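4. Preparação da mesa e arrumação dos lanches no tabuleiro

Esta secção explica como se arrumam os artigos de mercearia no tabuleiro transparente Tiden, antes de os passar para o saco de pano. Leia primeiro a secção inteira e só depois comece. Quem já fez a secção 3 (montagem da mesa) pode saltar o ponto 4.1.

4.1 O que é necessário

- Mesa com a placa branca Jenix já colocada e nivelada
- Tabuleiro baixo de plástico transparente, modelo Tiden 300
- Saco de pano
- Um pacote de snack grande, uma caixa comprida (chocolate ou bolo embalado) e um sumo pequeno de cartão

Nota: as marcas dos produtos não têm importância. Importa a forma: um artigo alto e mole, um artigo comprido e rígido, um artigo pequeno.

4.2 Limpar a placa

1. Retire tudo o que está em cima da placa.
2. Passe um pano seco, sempre no mesmo sentido. Se existirem manchas de gordura, utilize um pano pouco húmido e deixe secar bem.
3. Verifique se a placa assenta na base de madeira em todos os lados. Uma placa que balança faz cair o pacote alto.

CUIDADO: Não utilize álcool nem produtos com cloro. A superfície da placa Jenix perde o acabamento e fica com zonas amarelas que já não saem.

4.3 Colocar os artigos

4. Ponha o tabuleiro no lado esquerdo da placa, na parte de trás. Deixe livre a parte da frente.
5. Comece pelo pacote de snack. Pegue nele pelos dois lados, à meia altura, e levante-o em posição vertical. Não o segure pela costura de cima, que pode abrir.
6. Pouse o pacote de pé dentro do tabuleiro, com a frente virada para si. Espere um momento antes de largar. Se o pacote se inclina, bata com ele levemente no fundo para que o conteúdo desça.
7. Coloque o sumo no canto da frente, à esquerda. Pode ficar encostado ao pacote.
8. Coloque a caixa comprida deitada, ao longo do bordo da frente do tabuleiro. Pegue nela pelo meio. 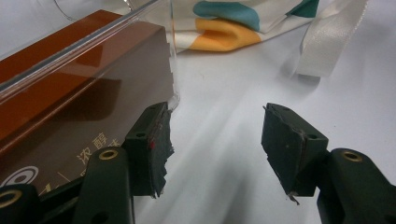
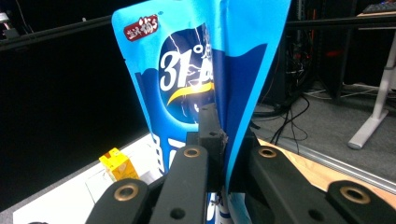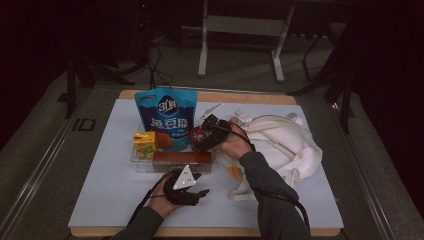 9. Confirme que nenhum artigo pisa o bordo do tabuleiro. Um artigo pisado no bordo parece estável, mas cai quando o tabuleiro é deslocado.

Nota: as caixas com película transparente escorregam mais do que as caixas de cartão simples. Neste caso feche a pega com mais firmeza, mas sem marcar o cartão. Se a película estiver rasgada, troque a caixa por outra.

CUIDADO: Não aperte o pacote de snack com força. O pacote contém ar e pode rebentar na costura. Além disso, o conteúdo parte-se muito facilmente, e depois o pacote já não fica de pé como no início.

4.4 Passar para o saco de pano

10. Abra bem a boca do saco e dobre o pano para fora, com uma dobra da largura de uma mão.
11. Meta primeiro a caixa comprida, deitada no fundo.
12. A seguir meta o sumo, de pé, junto de uma das pontas da caixa.
13. O pacote de snack entra em último lugar e fica por cima. Nunca ponha nada em cima dele.
14. Desfaça a dobra e junte as alças. O saco não deve ser atado.

Para repetir o exercício, tire os artigos pela ordem contrária e volte ao passo 4. Não é preciso limpar a placa de cada vez; uma limpeza por dia é suficiente, salvo se houver derrame.

4.5 Problemas frequentes

O pacote cai sempre para a frente.
O conteúdo está acumulado só de um lado. Retire o pacote, deite-o na placa, distribua o conteúdo com a palma da mão e tente de novo.

O tabuleiro desliza quando se pousa um artigo.
Provavelmente há pó debaixo dele. Limpe o fundo do tabuleiro e a placa. Se continuar a deslizar, peça as bases de borracha (referência 1002, vendidas em separado).

A caixa comprida não cabe ao longo do bordo.
Utilize o tabuleiro maior, ou coloque a caixa atrás do pacote. Não a ponha na diagonal.

O sumo verte.
Retire-o logo, seque tudo e não volte a usar essa embalagem. Consulte também a página 23, «Derrames e manchas».

Halilović Equipamentos de Mesa · Apoio ao cliente: secção «Contactos» · © 2018 Halilović · Voltar ao topo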